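The Spoon Problem Has Not Gone Away

In September we were told the slipping fault on the hand-held grippers was closed. The notice used the word "resolved" twice. I would like to see the evidence, because the session log I have been reading says something else.

A quick recap for anyone who skipped the last issue. Jorndale runs the tabletop sessions, in which a person works a pair of hand-held grippers through ordinary kitchen jobs and the recordings go to Mirnico to train its arms. Over the summer, flat cutlery began dropping out of the fingers partway through a lift. A spoon would come up an inch or two, roll, and land on the table. Worse, the software marked many of those lifts as good ones. The fingers had closed and the hand had moved up, and that was enough for it.

The official cause was worn finger pads. New pads were fitted, the team at Kotcombe ran a check, and the matter was signed off on a Thursday.

Look at how the check was done, though. It covered 151 lifts, most of them with chopsticks and thick plastic handles. Those were never the trouble. The complaints were all about metal spoons lying flat on a cloth, where the pads have a thin edge to pinch and the cloth bunches up if you press too hard. Only 15 of the 151 lifts used a spoon like that, and 4 of them ended in a drop. I don't call that a fix. On the spoons it is worse than one in four. 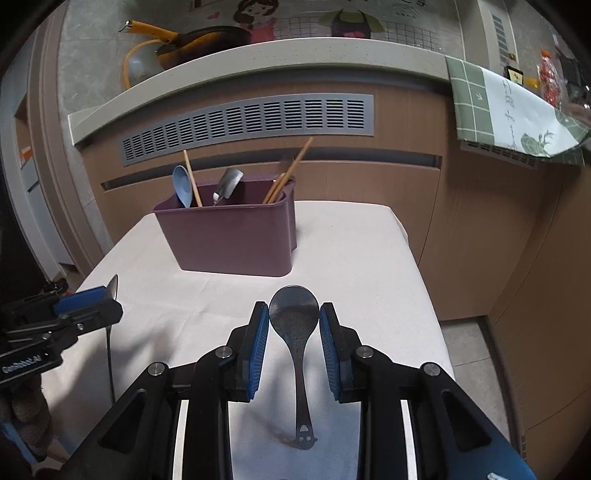
What Should Happen Next

Shoaib Mohmand, who keeps the session log, has asked for three changes, and I think all of them are reasonable. The first is a proper test on flat metal cutlery, on cloth and on a bare surface, with the chopsticks left out of the total. The second is that a lift should count only if the spoon ends up in the holder. Closing the fingers proves very little.

The third will be less popular. He wants the summer recordings pulled and looked at again by a person. There are 519 of them, and going through the lot is dull, slow work. Mirnico's reply was that a few bad labels "wash out" in a set that size. Maybe they do. I asked how many bad labels there were and got no number back, so I don't see how anyone can say what washes out and what doesn't.

There is a safety side too, and it got one line in the notice. When a spoon starts to roll, the natural thing is to squeeze harder and reach in with whatever is free. Two operators reported pinched fingers over the summer. Neither was badly hurt, and both kept working, but "no lost time" is a weak standard for a fault that was already known. The Phuthong site stops the session after any drop and logs it before the next lift. It costs them a minute. The rest of us were told that this would be "disruptive to throughput."

I'm willing to be proved wrong about the pads. They may well be better than the old ones, and a couple of people who use them every day have told me they feel less slick. That still leaves the label check, which new pads do nothing for, and a sign-off that leaned on the easy objects.

Until there is a retest, please write down every drop, including the ones the screen calls a success. Note what the object was, how it was lying and whether the cloth moved. Send the sheets to Shoaib by the end of the week. If your site lead tells you the fault is closed and the sheets are not needed, fill them in anyway and send me a copy.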